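The Smallest Kitchen in the House

I have a confession: I came to play kitchens late, long after my own childhood, and I am now completely gone on them. It started with a bag of secondhand play food from the Fenovcombe flea market, 30 pieces for 6 dollars, and by January I was standing in a hardware store comparing tiles for a countertop that comes up to my knee.

What gets me is how much kitchen you can fit into so little space! A real remodel means permits and months of takeout. A play counter takes a weekend and maybe a second weekend for grout (do the grout outdoors if you can, and wear clothes you hate). You can be brave with it, too. All those colors you'd never dare to put behind a real stove, the deep plums and inky greens, look wonderful at this size, especially with a warm striped surface in front of them.

Filano, a small maker I've been following for a while, sells a counter kit that's a good place to start. The panels slot together, the holes line up, and there's enough depth at the back for a proper row of vegetables. If you'd rather build from scratch, the workshop at Triltmont runs an evening class, and they'll let you raid the offcuts bin. I came home with far more wood than I had paid for and have been making tiny shelves ever since.

Then there's the food. Oh, the food. My advice is to go for shape first. A good play vegetable should be something you know with your eyes closed, and the lumpy ones are the best to hold. Garlic is a delight. So is cabbage, particularly the kind that comes in two halves and can be "chopped" forty times before lunch. Fried eggs get lost constantly, so buy extra. The Mendoza catalog lists 403 separate play foods, and I've read it the way other people read novels (page 60, the cheeses, is a high point).

Children ignore all our careful arranging, of course, and that's where it gets good. Real things wander in. A grocery receipt turns into a menu, a scarf becomes an apron, and any fat paperback off the family shelf can be a cookbook. Travel guides work especially well, with all those glossy photographs to order dinner from.

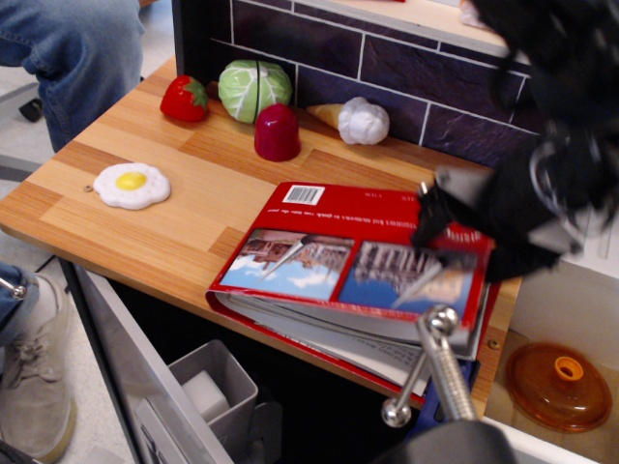 Strawberry, cabbage and garlic along the purple tile, a fried egg up front, and a travel guide on the counter.

Leave some open counter, whatever else you do. I crammed my first one with pots and canisters and a cake stand I adored, and there wasn't room left to slice a carrot. Now the food lives along the back and the front stays mostly clear for cooking. The cake stand has moved to my real kitchen, where it holds lemons.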